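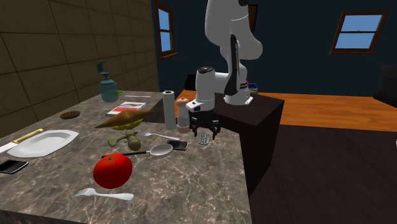 Endidard is a word list of household and kitchen terms in Canadian English, with the variants people use for each one. It grew out of a spelling file kept for the Padasel recipe archive and is now maintained on its own. Each entry is one thing found in an ordinary home, so a counter with a pepper grinder, a paper towel roll and a soap dispenser on it already gives three headwords. Pepper grinder is filed with pepper mill as a variant, and paper towel with kitchen roll, marked as British.

Contents

terms.csv – one row per headword, UTF-8, comma separated
variants.csv – variant spellings and regional names, keyed to terms.csv
notes.txt – comments from the editors, unsorted

The columns in terms.csv are id, headword, plural, room, colour_sensitive and source. The room column takes one of 13 values. Leave it blank if a term fits everywhere. Almost 70 entries still have no plural and should be skipped by anything that builds plurals automatically.

Spelling

Headwords use -our and -re (colour, litre). American forms go in variants.csv with the tag US. Do not add them as headwords.

Known problems

Chesterfield and couch are separate headwords and should be merged. 19 rows in variants.csv point to ids that were removed in December. The loader ignores them but prints a warning.

Corrections

Send them to Charito Baluyot (kitchen and laundry) or Deok-su Heo (everything else). Include the id.

Last updated 2024-06-18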